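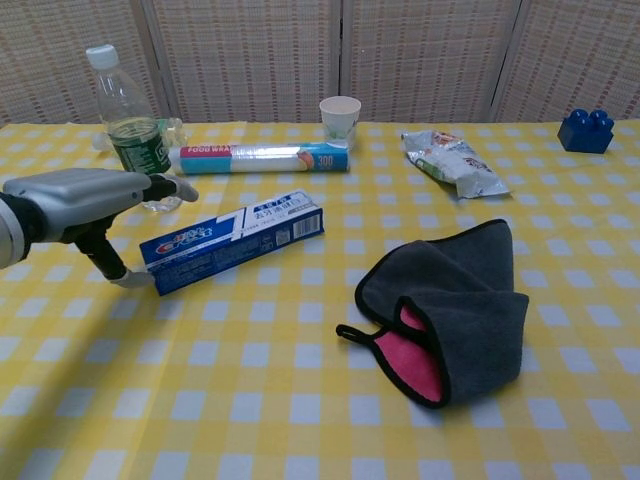 I have paid for toothpaste all my adult life, and I have never once wanted the box. The box comes anyway. It holds a tube that already holds the toothpaste, and its whole career is the trip from the shelf to my bathroom trash. Food wrap at least makes a case for its carton. The one on the checkered tablecloth is see-through in the middle, so you can look in at the roll, and it says FOOD WRAP on the end for anyone still in doubt. You need that box. Try keeping a bare roll of wrap in a drawer and you'll be picking at the loose end until February. The blue and white toothpaste box next to it has a big number seven on its face and nothing to do after checkout.

The usual defense is stacking. Tubes roll, boxes don't, and the store has shelves to fill. Fine. But the Rurnik market in Skadholm sells tubes standing on their caps in a plastic tray, 13 to a row, and I have yet to see one make a break for it.

My own theory is that we like opening things. A box gives you the little flap, the slide, the feeling that 90 cents of paste has been presented to you – like a watch. I fall for it too. Then I flatten the box, put it in the paper bin, and feel so virtuous that I leave the tap running.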